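## 골목 안쪽에서 찾은 저녁, 두란(Durán)

지난 호에 국숫집 이야기를 쓰고 나서 "이번엔 좀 든든한 데로 부탁해요"라는 답장을 여러 통 받았어요. 그래서 다녀왔습니다, 두란! 세탁소와 열쇠집 사이 좁은 계단을 올라가야 나오는 에콰도르 식당인데, 간판이 하도 작아서 저는 두 번이나 지나쳤어요.

테이블은 일곱 개, 메뉴는 한 장. 주방은 그라시엘라 리바데네이라 씨가 혼자 맡고 있어요. 먼저 나온 건 새우 세비체였는데, 라임이 세게 치고 들어오다가 토마토 단맛이 슬그머니 따라오더라고요. 곁들여 주는 볶은 옥수수를 국물에 적셔 먹으면 정말 맛있습니다(한 접시 더 달라고 했어요). 감자전처럼 생긴 야핑가초는 겉이 바삭하고 속에서 치즈가 쭉 늘어나요. 땅콩 소스를 아끼지 말고 듬뿍 얹으세요.

같이 간 위병철 씨는 생선 수프 엔세보야도를 골랐습니다. 양파 절임이 산더미처럼 올라가 있고 국물은 진한데 뒷맛이 깔끔해서, 해장으로 이만한 게 있을까 싶었어요. 밥까지 말아 먹고 싶었는데 옆 테이블 손님이 벌써 그러고 계셔서 용기를 냈습니다.

아쉬운 점도 있어요. 구운 바나나는 조금 퍽퍽했고, 음료는 종류가 적은 편이에요. 그래도 나란히야 주스만큼은 꼭 드셔 보세요. 새콤하고 향긋하고, 색도 예뻐요!

저녁 5시에 문을 열고 월요일은 쉽니다. 예약은 전화로만 받고요.

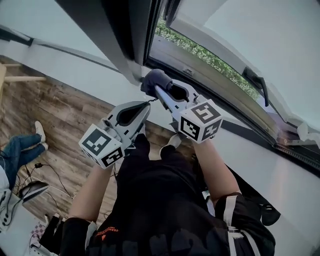 11월부터는 돼지고기 구이 오르나도도 낸다고 하니, 그때 또 가서 먹어 보고 소식 전할게요.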